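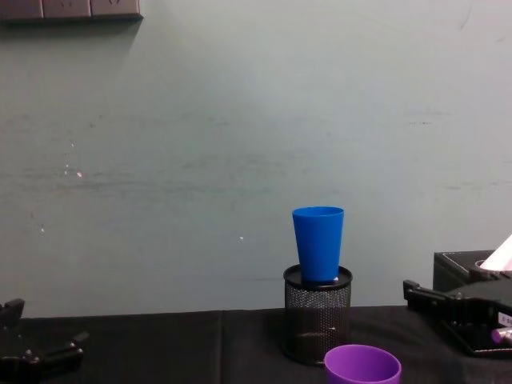 Prokholm chalk-finish wall paint, 2.5 litre tin

I've been putting off the back room for ages, so when Prokholm had this at £53 I finally gave in. Lovely stuff to put on! It goes on thick, hardly drips (I still got some in my hair, mind) and doesn't stink the house out. Two coats did me fine.

My grumble is the wiping. They say you can sponge it, but mine went shiny where I rubbed at a tea splash, and my friend Hadiza found the same with hers in March. Fine for a bedroom, then, but I'd get something tougher for a hallway. Four stars from me.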